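Swap shelf at Plultska hall is back, and it's bigger!

The Plultska swap shelf reopens in September, and this time it has a whole room to itself. The idea is lovely and simple: bring the small boxed things you never got round to using, pop them in a bin, and go home with something you will use.

Last year 895 items changed hands, from tea and soap to candles and sewing bits. The organisers would love to reach 1000 before Christmas, and going by the chatter in the queue at the bakery they may well do it.

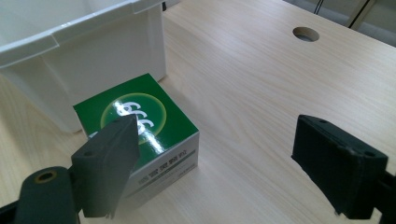

Wakana Wada
Community reporter

Sorting has already started, with white plastic bins and a big wooden table to work on. Small cartons like the green and white one with 666 on its lid are just the right size, and packaging in any language is welcome – half the fun is finding someone who can read it for you!

Natanael Falcão, who runs the shelf, asks for boxes that are clean and properly closed. "If it's food, check the date first," he says. "And please, no more single batteries."

Drop-offs are taken at the side door until 30 minutes before closing. There's no charge and you don't have to bring anything to take something.

14 shares | 3 comments

Maureen T
Got a gorgeous teapot there last year, still use it every morning

pk_rowan
is the side door the one by the bike racks?

Fujimoto fan
Yes, by the racks. Bring your own bag!

We use cookies to remember your settings. Accept | Manage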